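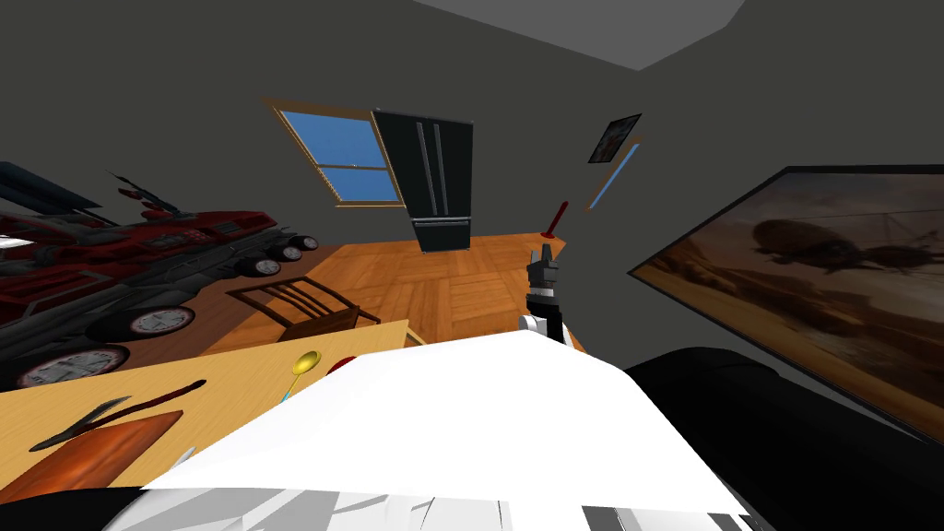

The midnight sun is the period around the summer solstice when the sun stays above the horizon for a full 24 hours. It happens everywhere north of the Arctic Circle and south of the Antarctic Circle, and it is one of the great treats of life at high latitudes! Its winter counterpart, when the sun doesn't rise at all, is called polar night.

Cause

The Earth's axis is tilted by a little more than 23 degrees. As the planet travels around the sun, each pole leans towards the light for half the year and away from it for the other half. At the pole itself the sun comes up once, circles the sky for months and then sets once - a single very long day. Closer to the polar circles the season shrinks to a few weeks, and then to a few days.

The atmosphere stretches things a little. Air bends sunlight, so the sun's disc can be seen when it is geometrically just below the horizon. Places slightly outside the polar circles therefore get a midnight sun too, and places well inside get a longer one than simple geometry would give them.

Local horizons

Calculated dates assume a flat horizon, and real towns seldom have one. The settlement of Tanari, tucked under a ridge on the north side of its valley, loses the midnight sun behind rock for most of the season, although the sun never sets in the astronomical sense. Residents walk up to the Bustlow lookout, 200 metres above the harbour, where the whole low sweep of the sun across the north is in view. It's a glorious walk in the amber light, and the path is busy at one in the morning.

Yolanda Giraldo and Ieuan Rees mapped this effect in their Koyama survey, which recorded the skyline from 600 points along the coast. Neighbouring streets were found to differ by several days in their first view of the midnight sun.

Light and colour

A midnight sun sits low, and its light passes through a great deal of air. Blue is scattered out along the way, leaving golds, oranges and soft reds that can last for hours. Photographers adore it, and so do gardeners: cabbages and other leafy vegetables grow wonderfully well with no night to slow them down.

Daily life

Bright nights can make it hard to fall asleep, and heavy curtains or blinds are common in northern homes. Many people simply stay up later. Tanari holds a midnight footrace of 3000 metres each summer, followed by a shared supper on the wharf.

See also

Polar night
Civil twilight
White nights
Summer solstice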